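Print
E-mail

3. Study 2: Do low-light judgments of surface relief depend on prior handling?

3.1 Background and aim

Study 1 showed that people who looked at plain, evenly colored surfaces agreed well on which parts were raised and which were sunken, as long as the light came from one clear side. Agreement fell when the light was spread out. We did not know whether this drop came from the light itself or from the fact that the viewers had never touched the kinds of surface they were asked to judge. Upholsterers and clay workers often say they can "see" a shallow dip that other people miss. The aim of Study 2 was to find out whether a short period of handling would bring the same benefit to people with no trade background.

3.2 Participants

We recruited 200 adults through notices in two public libraries and a community college. All reported normal or corrected vision. People who had worked with upholstery, pottery, auto body repair or massage were not eligible, as Howells had found that such work changes how shading is read. Fourteen people did not come back for the second session and their data were dropped from the main analysis. They did not differ from the others in age or in first-session scores.

3.3 Materials

The stimuli were photographs of smooth surfaces with shallow relief. They came from four sets, which we call Jernamel, Sulier, Yook and Dusura after the folders in which they were first stored. The Jernamel set showed draped cloth pulled tight over foam. The Sulier set showed plaster casts. Yook was made up of sand and packed clay, and Dusura of surfaces in a single pale color with no printed pattern. In all, 542 photographs were prepared and 28 of these were set aside for practice.

We kept the photographs plain on purpose. A seam or a label gives the viewer a straight line to judge by, and in pilot work people leaned on such lines heavily. Photographs with a visible edge, stain or mark were removed before the study began. Brightness was not made equal across the sets – doing so would have flattened the shading that people were asked to use.

3.4 Procedure

Each participant attended two sessions, a week apart. In the first session they sat in a dim room and viewed the photographs one at a time on a desktop screen. A small cross marked one point on each photograph, and the participant pressed a key to say whether that point was on a rise, in a dip or on a level part. There was no time limit, but participants were asked not to go back and change an answer.

Between the sessions, half of the participants took part in the handling task. They were given a tray of molded panels and asked to sort them by the depth of the relief, first with their eyes open and then with their eyes closed. The other half sorted printed cards by shade of gray for the same length of time. The second session repeated the first with new photographs.

3.5 Results

Both groups improved from the first session to the second. The handling group improved more, and the difference was clearest for points in a dip. For points on a rise the two groups could not be told apart. Level points were the hardest for everyone, and handling made no difference to them.

Errors were not spread evenly. Most came from places where a bright band ran next to a softer, darker hollow (Figure 3), and participants tended to place the border between the two too far toward the dark side.

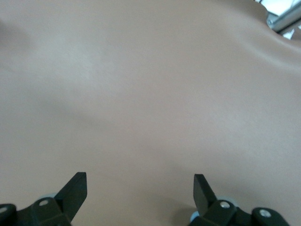 Figure 3. Smooth surface in a pale beige tone, with a lighter band above a shallow diagonal depression.

The size of this shift was the same in the two groups, which suggests that handling helps people name a dip but does not help them find where it starts. Participants who reported sewing or baking as a hobby did slightly better in the first session, though the advantage was gone by the second.

We also looked at answer times. The handling group was slower in the second session than in the first, while the card group was faster. Several people in the handling group wrote on the exit form that they had tried to imagine running a hand over the surface before pressing a key. Taking this extra time into account made the benefit of handling smaller but did not remove it.

3.6 Limits of the study

The photographs were all viewed on a flat screen with the head free to move, so we cannot say how the results would carry over to real objects. The handling task was also short. Emlyn Howells (personal communication, 20 June 2019) has pointed out that the molded panels were harder than most of the surfaces in the photographs, and a softer set is now being prepared for Study 3.

Print
E-mail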